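Malcolm Catterall
Thread, 14 posts

1/ Notes on washing knitwear and pile fabrics at home without felting, shrinking or flattening them. I worked in textile testing for 25 years and I get the same messages every May, when people put their winter things away. Long thread.

2/ Felting needs moisture, heat or a change of pH, and movement. Wool fibers have scales that point toward the tip. Under agitation the fibers travel root first and can't travel back. Reduce the movement and you prevent most of the damage. Water temperature matters less than people think, but a sudden change in it is bad.

3/ Relaxation shrinkage is a separate thing. Knit fabric is stretched on the machine and pressed while stretched. The first wash lets it go back. You will see this in cotton too, where there are no scales at all. If a cotton sweater loses length in wash one and then holds steady, it relaxed.

4/ Measure before the first wash. Chest, body length, sleeve from the underarm seam. Write it on a card and keep the card with the garment. Hayley Mellor has done this with every sweater she owns and her cards go back further than some of my lab files.

5/ Sort by fabric first and color second. My piles:
Smooth knits, wool or wool blend
Smooth knits, cotton or synthetic
Anything with a raised surface (fleece, boucle, brushed, sherpa)
Wovens
Raised surfaces shed onto smooth ones, and pale smooth knits show every fiber.
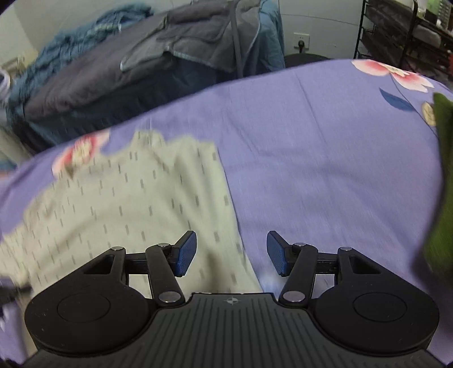

6/ Detergent. Wool is a protein. Protease enzymes digest protein. Read the ingredients and if you see protease or subtilisin, keep it for the cottons. A neutral liquid, pH 6 to 7.5, is what you want. I use Flirnley at half the dose on the bottle. Kilen is fine as well but foams a lot in soft water, so it takes an extra rinse.

7/ Hand wash: 30 C or a little under, garment fully wetted, press down and release. Soak for no longer than the label allows. Rinse at the same temperature as the wash. Lift it with both hands under the whole weight. A wet wool sweater hung from the shoulders will grow in length, and most of that growth stays.

8/ Machine wash: a wool cycle is fine if it is a real one. The drum should rock and pause. Watch yours through the door for ten minutes. My old Barbieri front loader rocks 3 seconds and rests for a long count, which is very gentle. The Joltau that replaced it tumbles almost continuously on the setting with the same name. Program names are not standardized in any way you can rely on.

9/ Spin. Spinning does less harm than wringing. The fabric is pinned against the drum wall and the fibers hardly move against each other. 400 to 600 rpm for wool, in a mesh bag. Skip the spin for anything with beads or a loose open stitch.

10/ Drying. Flat, on a towel or a mesh rack, away from direct sun. Pull to the dimensions on the card while damp. Turn it over when the top feels dry. Knits with a raised surface can be brushed lightly once dry. Brushing wet pile pulls fibers out at the root.

11/ Synthetic fleece goes flat from heat more than from washing. Polyester softens well below its melting point, and a hot dryer with a full load presses the pile down and sets it there. Low heat, small load, inside out. Once the tips have fused into little hard beads, no brush will fix it.

12/ Pilling. Short fibers work loose and tangle around longer anchor fibers. A shaver removes the ball and leaves the anchor. Expect a second crop. After that, wool usually calms down, while acrylic and polyester blends keep going. The synthetic anchor is too strong to break off by itself.

13/ Storage. Clean and completely dry, folded, in a closed bag or box. Moth larvae prefer soiled wool, so the wash does more than cedar ever will. For suspected cases, Kanako Sugiyama (museum textiles) told me her rule is a freezer at -18 C or colder for two weeks, sealed in a bag, and let it come back to room temperature before opening.

14/ Reece Dunmore asked about superwash wool. The scales are either stripped with chlorine or coated with resin. It resists felting but stretches more when wet, so post 7 on lifting applies twice over. Tumble dry only if the label says so, and take it out slightly damp.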